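Forum > Manipulation > Teaching and Demonstration
Thread: Key rings on a perforated disc, teleop or hand-guided?

Efraín Arboleda
Two-arm cell, parallel grippers, wrist camera on each arm. The task is moving keys on and off a flat steel disc with a row of small holes around the rim. Each hole can take a split ring, and each key is on its own ring. One arm holds the disc and the other handles the ring.

I have 73 demonstrations so far, all by remote control with a Skusus leader pair. Logging is at 30 Hz, joint positions plus gripper width plus all cameras. The policy trained on these gets to the ring reliably and then closes on the wrong part of it, or on two rings at once. The approach is fine. The last bit before contact is where it goes wrong.

My suspicion is the demonstrations themselves. The leader arms have no force feedback, so I'm steering by eye, and when a ring is lying flat against the disc I end up poking at it until it stands. That poking is in the data. I could trim it, but then the start state of the trimmed part doesn't match anything the policy will see on its own.

The alternative is to put the arms in gravity compensation and move them by hand for the contact part. Has anyone compared the two on wire or ring parts? Holding arm's view below. The jaws pinch the disc edge-on at the rim, and the rings sit at whatever angle they like.
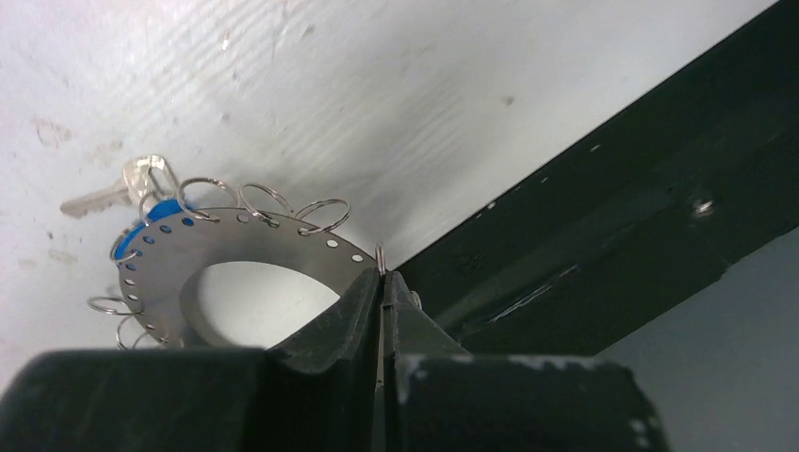
Lorraine Pickering
Hand guiding fixes the feel and breaks the camera data. Your hand and forearm are going to be in every wrist view, and at run time they won't be. I did this on connector seating and the policy learned to wait for a thumb. If you go that way, record the path by hand, step out, replay it on the arm, and take the images from the replay only.

I'd also stop blaming the leader arms before you check latency. What's the delay between the leader moving and the follower moving? If it's long you'll overshoot and correct, and the corrections look like poking.

Efraín Arboleda
Haven't measured it end to end. The vendor tool reports command latency only. Replay is a good thought but I doubt it carries over here. The ring swings. By the time the path is replayed the ring has settled in a different place.

ullwood_bench
Replay won't work for anything that dangles. We tried it with a lanyard and gave up in a morning.

Lorraine, the thumb problem is real, but I think you're overrating it. Mask the hand, or guide from behind the wrist where the camera can't see you. On our arms there is enough flange to hold on to.

Lorraine Pickering
On your arms, maybe. Guiding from behind the wrist means you're pushing on the last joint with a long lever and you lose the fine feel that was the whole reason for doing it by hand. Masking gives you a hole in the image exactly at the contact point.

lambert_tooling
Different question. Why is the holding arm moving at all? Put the disc in a clamp and you have a one-arm task with half the joints to learn. The ring pose still varies but the holes don't.

Efraín Arboleda
It isn't a fixed disc in the real job. The disc gets picked up and turned so the wanted hole faces the other arm. I could split it up: learn the turn separately, then learn the ring with the holding arm parked.

lambert_tooling
Then split it. You're asking one policy to learn a coarse reorient and a fine grasp from a pile of demonstrations where the coarse part takes up most of the frames. At 30 Hz the contact part is a sliver of the total. The loss barely sees it.

flallano
Agree with splitting, disagree with parking. If the holding arm is parked in training, the policy never learns that it can tilt the disc a little to free a stuck ring. I do that by hand with real keys without thinking. I'd keep both arms live but start the recording late, after the reorient.

Also, slow down for contact. On our setup the pedal drops the leader-to-follower scale, so a big hand motion gives a small gripper motion. Operators hated it for a day and then wouldn't work without it. It does make the demonstrations longer, so check whether your training code assumes a fixed episode length.

Efraín Arboleda
I can map scaling to a pedal. My worry is the clutch. When the scale changes mid-motion, the leader and follower poses drift apart, and I have to re-index before the next episode.

flallano
Yes, you re-index. Do it at the end of each episode as part of the reset. Ours goes back to a home pose anyway.

Lorraine Pickering
Log the follower state as the action, not the leader state, if you're going to scale. Otherwise your actions mean two different things depending on the pedal. I have seen a group lose a month of data this way.

Efraín Arboleda
I was logging the leader. That explains part of it even without scaling, because the leader squeezes past the point where the follower jaws are stopped by the part.

ullwood_bench
Careful. For the gripper channel you want that squeeze. Commanded width below actual width is the only force information you have. If you log follower width only, the policy will close to exactly the thickness of the wire and hold nothing.

Lorraine Pickering
Fair. Commanded position for the gripper, follower pose for the arm. I should have said arm joints only.

Efraín Arboleda
Update after a session with late start and the pedal at low scale. Both arms live. I kept the jaws on the ring itself and let the key hang, where before I was sometimes taking the key by the head. With the key hanging, the ring at least ends up in a similar place relative to the fingertips. View from the holding arm, disc in the jaws, second arm above with a key and its black fob on the ring.

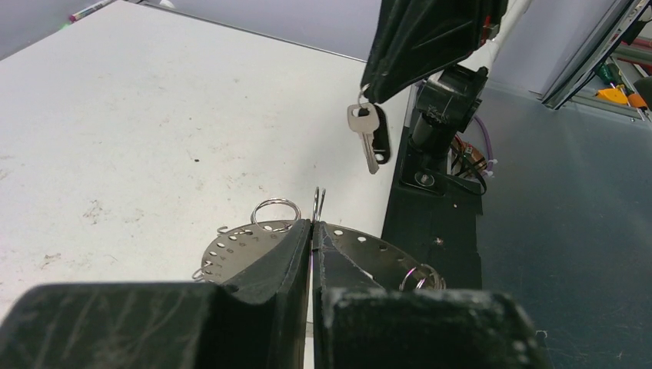 Page 2 of 3

lambert_tooling
Grasping the ring is right, but be strict about it. If a few of the demonstrations take the key head and the others take the ring, you have two modes and the policy will average them somewhere in the air between. Pick one and throw out the rest.

Efraín Arboleda
I went through the old set and flagged the ones with a key grasp. Dropping them hurts, it's a small set already.

Lorraine Pickering
Drop them. A small clean set beats a bigger mixed one for contact work. I'd sooner have you record fresh episodes with the new action definition anyway, the old arm actions are leader poses.

flallano
You can rebuild those. If follower joints were logged as observations, shift them one step and use them as actions. No need to throw out good grasps over that.

Efraín Arboleda
Follower joints were logged, so that works. Measured the latency as well: 3 frames from leader to follower, filmed with a phone next to both arms and cross-checked against the joint logs. I have moved the wrist camera timestamps to match.

Lorraine Pickering
3 frames is enough to see at contact. I'd fix that at the source before adding more data.

Efraín Arboleda
It's the smoothing filter on the leader side. Turning it off gives me jitter in the jaws.

ullwood_bench
Turn it off on the arm and leave it on the gripper. Or shorten the window. Ours came from the factory much longer than anyone needed.

rg_halvard
Jumping in with a side question. Does anyone vary which hole gets used? With the disc always held at the same spot I'd expect the policy to learn a position and ignore the ring.

Efraín Arboleda
I rotate the disc between episodes so the pinch point moves along the rim. I don't vary the height much, because the second arm runs out of reach near the table edge. Key shape and fob do vary.

flallano
Vary the height even if it's by a small amount. Wrist cameras are unforgiving about that, and the second arm will approach from a slightly different angle each time.

Efraín Arboleda
OK. Plan for the next batch: short filter window on the arm, gripper channel as commanded, arm channel from the follower, late start, ring grasp only, height varied within reach. I'll do 6 by hand guiding too, with the wrist camera images left out, and compare the contact paths with the pedal ones. Posting the plots when they're done, probably November.

Lorraine Pickering
Post the failed ones too. I still think the hand-guided paths will be shorter and no use for training.

ullwood_bench
Shorter, yes. I'll wait for the plots on the second half.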